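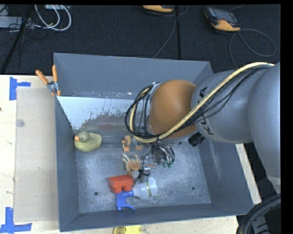 KUKA arm over a gray bin on a tabletop

Cukine Pocket Sampler: Frequently Asked Questions

Does it work without a phone?
Yes. The app is only needed for naming sounds and for updates.

How many samples can it hold?
The built-in memory stores 460 samples. Older ones can be moved to a computer over USB-C.

Can I use it with my keyboard?
Any keyboard with a MIDI output will work. You need the short adapter cable - it comes in the box.

When will backers get theirs?
The first 700 units ship from Clevville in February. Later orders follow in the order they were placed.

Is there a microphone?
There are two, on the top edge.

Can I return it?
Yes, within 30 days. Write to Precious Botha at the support desk and include your order number.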